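Search Lultorora
Enter artist, title or lot number
Go

About Lultorora

Lultorora is a small auction house dealing in studio ceramics, sculpture and works on paper from 1945 onwards. We hold two sales a year from our rooms on the upper floor of the Halonen Building, with a viewing before each one. We also carry out valuations for insurance, probate and family division, and arrange private sales where an owner would prefer not to go to auction.

The firm was started by Mohcine Bouzid, who had worked as a cataloguer and then as a specialist in European sculpture before setting up on his own. The first sale had 80 lots, most of them from one house clearance, and was held in a hired church hall. The best price that day was for a pair of stoneware bottles which had been catalogued at the last minute. Mohcine still takes most of the sales himself and reads every catalogue entry before it goes to print.

What we sell

Our main field is ceramics made by individual potters and small workshops. We take domestic ware as well as exhibition pieces, and marked and unmarked work, provided we can say something useful about where it came from. Sculpture is usually small bronze, plaster or carved stone. We accept larger pieces by arrangement, as the lift in the Halonen Building will not take anything over two metres tall.

Works on paper include drawings, etchings, lithographs and artists' posters. Editions are checked against the published catalogue of the artist's prints where there is one. If we are unsure whether an impression was made in the artist's lifetime, the entry says so.

We do not handle furniture, jewellery, coins or weapons. We can usually suggest another saleroom for these.

How we catalogue

Each lot has a written condition report, available free before the sale. Restoration is noted where we find it – with ceramics this is often a filled chip or an overpainted hairline, and we examine every piece under ultraviolet light. Attributions follow the usual trade terms, which are explained at the back of each catalogue. "Attributed to" means that in our opinion the work is probably by the artist named. "Manner of" means that it is in the artist's style but of a later date.

Provenance is given as far as the seller can support it with letters, receipts or old photographs. Sellers sometimes ask us to leave their name out, and we do so, but we need to know it ourselves.

Estimates and reserves

Estimates are agreed with the seller before the catalogue closes and do not include the buyer's premium. The reserve can be set at or below the low estimate, never above it. We do not accept reserves on lots expected to make less than £80. Unsold lots can be re-entered in the next sale at a lower estimate or collected within 20 days, after which storage is charged.

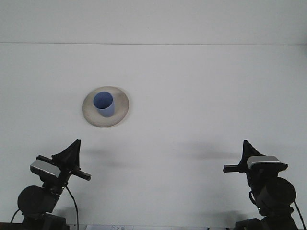 Photo: Lultorora / Motero Pictures

Bidding

You can bid in the room, by telephone, by leaving a commission bid or online through Skatport. Registration closes an hour before the sale begins. New bidders are asked for proof of identity and address, and for a deposit if they intend to bid above £2000. Commission bids are carried out as cheaply as other bids and reserves allow. If two people leave the same amount, the earlier one takes precedence.

Telephone lines are limited and go quickly for the July sale, so please book early. We do not offer them on lots with a low estimate under £80.

Collection and delivery

Paid lots can be collected from the morning after the sale. We pack small ceramics and unframed prints in-house. Sculpture and framed pictures go through an outside carrier, and we will get a quote for you on request. Export licences, where needed, are the buyer's responsibility, though we can supply the paperwork from our side.

Valuations

Bring up to five items to the front desk on any valuation morning without an appointment. For larger groups we prefer photographs first, including the base and any marks or signatures. A verbal opinion is free. Written valuations are charged by the hour and the fee is refunded if the items are sold through us within a year.

Page last updated September 4, 2023

Contact us | Terms of sale | Privacy | © Lultorora Auctions. All rights reserved. | Back to top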